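Candar Recipe Cards

A plain-text collection of home recipes, kept as one file per dish so they can be searched, printed or loaded into a meal planner.

Contents

The current release has 201 recipes. Of these, 45 are soups and stews, and the rest are mains, sides, breads and puddings. Each file has a title, servings, ingredients, method and notes, in that order. Leave notes blank if there is nothing to add.

Units

Weights are in grams and liquids in millilitres. Spoon measures are level. Oven temperatures are given for a fan oven - add 20 degrees for a conventional one. Older cards that came in cups were converted by Hina Mirani, and the original amounts are kept in the notes.

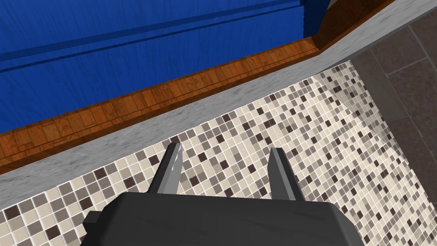 Open gripper and mosaic tiles.

Sources

Most of the cards were typed up from the notebooks of Amna Orakzai and Saqib Shaikh. The lentil and flatbread recipes are from Zeeshan Dogar. Samran Saithong sent the curry pastes, with two versions of the green one. We kept both.

Known problems

Nearly 187 cards have been cooked from at least once. The others are marked "untested" on the servings line. Baking times for the loaf cakes assume a two-pound tin and will be wrong for anything smaller.

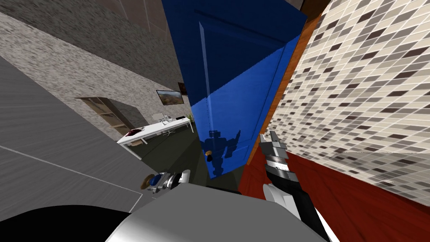

Allergens are not tagged. Search the ingredients for nuts, milk, egg and so on, and check the labels on bought stock and spice mixes as well.

Adding a recipe

Copy template.txt, fill it in and send it with your name as you want it shown. Please write the method in your own words. Duplicates are fine if the method differs.

Last updated July 17, 2024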